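Open day at the Gremo workshop

I'd been meaning to get to one of these for ages, and in April I finally made it – 4 dollars at the door, coffee included! 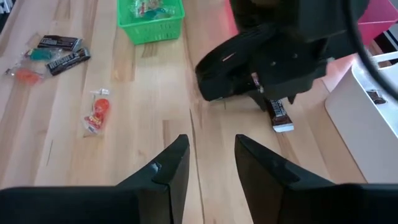
Akinyi Mrema took our group around, and she let us stop wherever we liked (I'm a slow visitor, so bless her). I spent way too long at the tables. I love butcher block, all those pale strips with a dark streak or a knot here and there, and I kept wanting to run my hand along the grain. And there was a Hershey's bar, so of course I got hungry.

Upstairs it's mostly shelving and one very loud fan. Bakari Simiyu talked us through the building, which used to be a shoe store, and I bought a mug on the way out – blue, a bit lopsided, already my favorite. Parking is behind the bakery. Go early, the lot was full by ten.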